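Part 3: Telling the story out loud

By now you should have your story picked and your cards cut (if you haven't, go back to Part 2, I'll wait). This part covers learning it, setting up the room and getting through to the end without losing your place. I've used Betent, my own ghost story about a ferry, for all the samples, but the steps work for any spooky tale of the short and nasty sort.

3.1 Learning the story

1. Read the whole thing aloud once, start to finish, and don't stop to fix anything. Betent is 1,690 words and I got through it far too fast the first time – everybody does!

2. Put the text away and write down the bits you remember, one to a card. For Betent my cards say: the late ferry, the man with no ticket, Okabe the dog, the bell, the empty cabin, the second bell.

3. Tell it from the cards. Use your own words, even if they're clumsy.

4. Go back to the text and check only the last paragraph. Learn that one word for word.

5. Do steps 3 and 4 again the next day, without the cards if you can bear it.

Note: If a bit keeps slipping your mind, try leaving it out altogether. I had a long passage about the ferryman's brother, 373 words of it, and I forgot it every single time. It's gone now and not one listener has asked after him.

Caution: Don't learn the whole story by heart. I did that with an old one called The Plorulen Lamp, somebody sneezed in the middle, and I had to go right back to the beginning in my head while a row of Cubs stared at me.

3.2 Setting up the room

1. Sit your listeners closer than they'd like. A half circle is good, with no gap in front of you.

2. Turn off the big light. Leave one small lamp on, behind you and a bit to the side, so your face is mostly in shadow but people can still find the door.

3. Check the floor for bags and drinks before it gets dark.

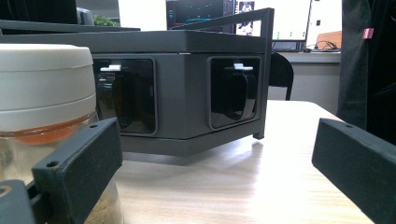 4. Sit down yourself and say your first line at the volume you mean to use. Ask someone in the furthest seat whether they heard it. If they didn't, bring the chairs in and keep your voice where it is, as you'll want somewhere to go later on.

5. Switch off your phone. (Properly off. Mine buzzed during the empty cabin and I got the biggest laugh of the night.)

Caution: No candles if there are children, scarves or curtains anywhere near. A battery one flickers well enough.

3.3 The pause and the jump

Most of these stories end on a jump, where you go quieter and quieter and then grab somebody. It's great fun and very easy to spoil.

1. Start dropping your voice at the second-to-last card. In Betent that's the empty cabin.

2. Slow down as you get quieter.

3. Stop completely before the last line and count to four in your head. It'll feel like a week.

4. Look at one person, then say the line to somebody else, loudly.

Note: My friend Shalini Tiwari, who taught me most of this, skips the shout and simply whispers the last line and gets up and leaves. I've tried it and it's horrible. Do have a go if your group already knows the jump is coming.

Caution: Ask beforehand if anyone hates being made to jump, and never touch a listener you don't know. With little ones I swap in the softer ending, where the bell was Okabe's collar all along.

3.4 If it goes wrong

You've lost your place: describe the weather. There's always fog in Betent, and I can talk about fog until the next card comes back to me.

Someone shouts out the ending: nod slowly and say, "That's what they told the last passenger." Then carry on.

They giggle: let them, and wait. Giggling usually means they're nervous, so pick up again a little quieter than before.

When you're happy with all that, go on to Part 4, where we'll make up a story of your own from a place you know.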